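Household Notes: Sorting Small Items on a Wooden Table

Prepared by the Home Practice Desk, Hinstead
Text: Glenys Gwilliam. Review: Tomos Howells.

Small loose items collect wherever there is a flat surface. Building blocks, plug chargers, pen caps and spare keys are set down for a moment and remain for a season. The following guidance sets out a method for clearing them with two small baskets and a wooden table. It is suitable for family homes, shared houses and activity rooms, and it may be followed by one person or by a pair.

Preparing the surface

Work on a table that can be reached comfortably from both long sides. A butcher-block top is well suited to the purpose, as its pale color makes small objects easy to find. Wipe the surface with a barely damp cloth, dry it at once, and remove any tablecloth or runner. Items should be placed on bare wood so that nothing is lost in a fold.

Set two baskets next to each other at the far edge of the table. They should be shallow enough that a hand can reach the bottom. Black mesh baskets of the kind sold for desk use are adequate, and there is no need to purchase matching sets with lids. Leave the near half of the table open for the items waiting to be sorted.

Spread the items so that each one can be picked up without disturbing its neighbor. Do not tip a full box onto the table. A handful at a time is sufficient, and the next handful should wait until the first has been put away.

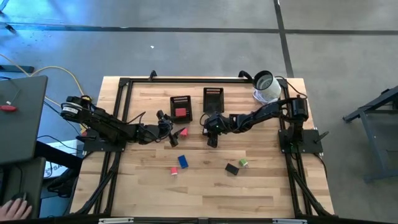
Should the baskets be labeled before sorting begins?

It is better to wait. Labels written in advance tend to describe the collection the household believes it has, and they are often changed within the hour. Sort one full handful first, then write the labels in pencil. Permanent labels may be added after two weeks of ordinary use.

Choosing a rule

One rule should be agreed upon before the first item is moved. Sorting by color is the simplest and is recommended where children are taking part. Sorting by shape is helpful for building sets, where cubes and longer blocks are generally stored apart. Sorting by use is preferred for mixed household goods.

A rule should not be changed halfway through a handful. If it proves unsuitable, return the items to the table and start again. Yeison Agudelo, who runs the tidying sessions at our Lehner branch, asks each household to say its rule aloud before beginning. He reports fewer disputes as a result, particularly between brothers and sisters.

Where blocks of similar shades are present, decide early whether they are to be treated as one color. Pink and red are the usual difficulty. Either answer is acceptable, provided that it is applied to every piece.

Chargers and other electrical items

Plug chargers should be kept out of the toy baskets. They are frequently found among blocks for the plain reason that they are of a similar size, and a colored charger is easily mistaken for a toy at a glance. The steps below apply to any charger found during sorting.

1. Pick up the charger by its body. Do not pull it from a pile by the cable.

2. Read the printed text on the casing. If the text can no longer be read and the charger cannot be matched to a device, set it aside for electrical recycling.

3. Look over the prongs and the casing. A charger with bent prongs, a cracked shell or brown marks should not be used again. 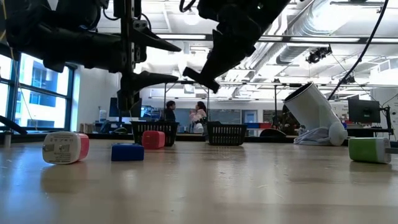 4. Match the charger to its device and attach a small tag with the name of the device. Masking tape folded over on itself will serve.

5. Store all chargers together in a dry drawer, away from the kitchen sink. Cables should be wound loosely and tied.

Households with young children should carry out these steps before the blocks are sorted. The drawer should be above a child's reach or fitted with a catch.

Working in pairs

Two people may sort at the same table if each keeps to one side. Each person takes the items nearest to hand and places them in the basket agreed upon. Reaching across the other person slows the work and leads to dropped pieces. Where an item lies in the middle, the person whose basket it belongs in should take it.

Place items in the baskets; do not throw them. Thrown blocks bounce out, and hard corners will mark a softwood table. Small dents in solid wood may often be raised with a damp cloth and a warm iron, but the treatment is not suitable for veneered tops and should be tried first on the underside.

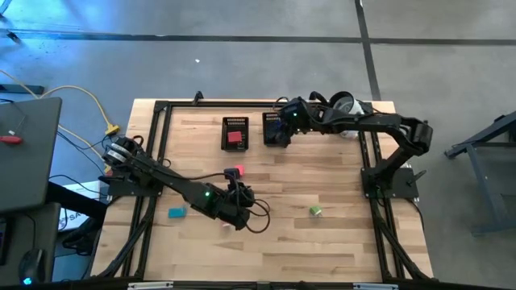 The floor should also be considered before work begins. Extension cables are to be routed along a wall wherever possible, and any cable that must cross a walkway should be taped flat for its whole length. On a concrete floor, a small mat under the table will soften the fall of dropped pieces and stop them from rolling. Computer accessories on a neighboring desk are best moved to a drawer, as small parts of this kind are readily swept up with the toys.

Sessions should be short. Our advice is 12 minutes for children and no more than 50 for adults, with a pause to empty the baskets into their permanent containers. Märta Løken of the Isivent reading room has kept to the shorter limit with all age groups since January and sees no reason to extend it.

Finishing and storage

A basket that remains empty after the first handful should be left in place. It may be needed for the next one, and removing it encourages everything to be placed in the other. When the final handful has been sorted, check the table from a low angle, where small pale objects are easier to see against the wood.

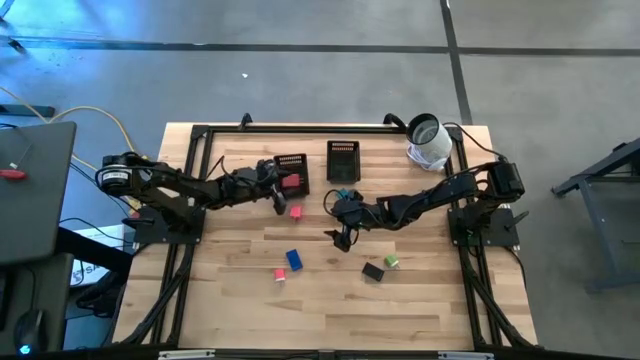
Two small baskets toward the back of the table, with blocks still to be sorted in front.

Perforated and mesh baskets gather dust at the corners. Brush them out with a dry paintbrush once a month - a vacuum nozzle is likely to miss the rim. Coated metal should be wiped and dried by hand. Plastic baskets may be washed in warm water with a little dish soap and left upside down on a rack.

Plastic blocks may be washed in the same manner, inside a net laundry bag. Painted wooden blocks should be wiped one at a time and never soaked. Allow both kinds to dry overnight before they are put away.

Questions on this sheet may be addressed to Gisela Durán at the Purerer office, quoting Sheet 714. Printed copies are held at the front desk and are free of charge to residents.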